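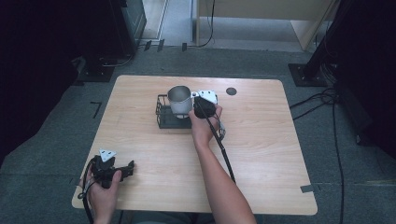

Well, I've finally had a go! Those of you who read the October newsletter will remember me moaning that everyone at Pelness seemed to have taught the robot something except me, and Dorothy Entwistle took the hint and put me down for a morning on the mugs.

If you've not tried it, you sit down at the table with a gripper in each hand and do the job yourself, over and over, and the robot learns from the recordings afterwards. No joystick, no headset full of menus, just you and the washing-up. I've been drying dishes for most of my life so I thought I'd be a natural. I was not a natural. My first few goes were dreadful (I kept wanting to help with a finger, and of course you haven't got any fingers, you've got two jaws and that's your lot) and Dorothy very kindly binned them without a word.

What surprised me most was how slow you have to be. I move a mug at home without thinking about it, but if you whip it away the recording is a blur and the robot picks up your bad habits along with the good ones. Dorothy's advice was to come in from the side, close gently, stop for a breath, then lift. She also told me to stop scratching my nose with the left gripper between goes, which apparently I do a lot.

I managed 80 good ones before lunch, and my forearms knew all about it the next day! Do mind the cables too. I got the right-hand one wound round my elbow twice.

The mug set now stands at 2468 recordings, which takes us well past the 2000 that Abena Acheampong wanted before she'd start training on it. She's going to try it first on Rudum, the older of our 2 robots, as Abugri is still over at Arkadham having its wrist seen to. I've asked if I can be there when it has its first go, and I'll be insufferable if it stops for a breath before the lift like I did.

Plates are next, and after that bowls, which I'm told are horrible. If you fancy a morning at the table, have a word with Dorothy and she'll find you a slot. Short sleeves are best, and have a biscuit first, you'll want one.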